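Chapter 4
Relief and Assemblage

By the middle of the twentieth century, many painters no longer treated the canvas as a flat surface. They glued sand, cloth and scrap metal to it, cut it open, or built it out from the wall. The result was a kind of work that belonged partly to painting and partly to sculpture.

This chapter deals with that middle ground. Section 1 covers low relief, in which forms rise 2 inches or less from the support. Section 2 turns to assemblage, where found objects are joined into a larger whole. Both sections draw on the Kirkby collection, and the catalog numbers in the margins refer to its printed list.

Before reading on, review the terms "support" and "ground" in Chapter 3. You will also need the glossary on page 321.

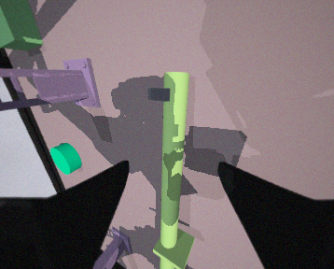 Fig. 4.1 Green pole and four-sided plate with cast shadows, seen from above. Computer rendering.

Relief depends on light. A shallow form that reads clearly under a side lamp may almost vanish when lit from the front.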